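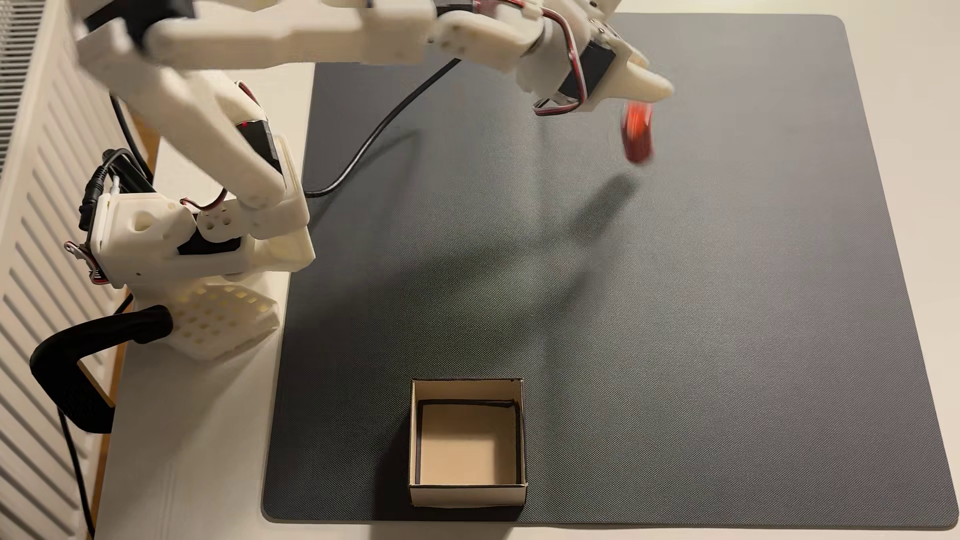
A dark grey mat takes up most of a pale tabletop.

Search this site Go
Home Rooms Garden Food Subscribe

The great mat con?

By Thaís Paiva

Every few months somebody decides your table is naked. This April it was the desk mat's turn, and the catalogues from Waso and Jusdale both arrived promising calm, focus and a "grounded" workspace. I have a workspace. It is the end of the dining table, and it was on the ground already.

Still, I gave a big grey one from Pamden a proper go. It cost $149, for what my mother would have called an offcut. The colour is easy to live with. Dark grey forgives pencil marks, though it shows every crumb, and the textured surface holds on to toast like a grudge.

Úna Mac Giolla, who repairs furniture in Phelan, was kinder than I expected. She sees plenty of pale tops ruined by screws, clamps and hot mugs, and reckons any cover is better than none. She also buys hers as rubber matting off the roll and cuts it with a utility knife.

Did it help me focus? I can't say it did. Small parts stopped rolling onto the floor, and the table was quieter to work at. Cables still wandered wherever they liked.

After 3 weeks I rolled it up for a family dinner. It's behind the couch now, and I haven't gone looking for it.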